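april, late, kitchen

Sold the Pridero. Finally. Guy came at 5:40, walked around it twice, kicked a tire like his dad probably taught him, and then offered 210 under what we'd agreed on the phone. I said no. He stood there. I said ok, split it. Should have stood there longer.

Anyway gone. 17 years in that driveway and there's an oil spot the shape of a boot. Took the plates off in the rain, one screw stripped, had to use the vise grips. Forgot the good jumper cables in the trunk – of course. Texted him, no answer yet.

Now the Gandano lot. Went straight over before they closed. The wagon I liked has 243 more miles on it than last week, so somebody's been driving it home. Asked about the timing belt, got a shrug and a printout. Printout says nothing about a timing belt.
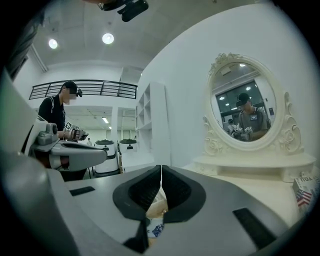 Black shirt, cap on, April

Insurance called back, 924 for the half year if I go with the wagon. More than I wanted. Old one was cheap becuase it was worth nothing, fine, but still.

Need to do tomorrow – cancel the old policy, mail the release form, ask the Unaritz garage if they'll look at the wagon before I sign anything. They open at 7. Bus to work till then, the 6:50 if I'm up.

Rear brakes on that wagon felt soft. Or I'm just used to the Pridero grabing. Ask about that too.

Bed.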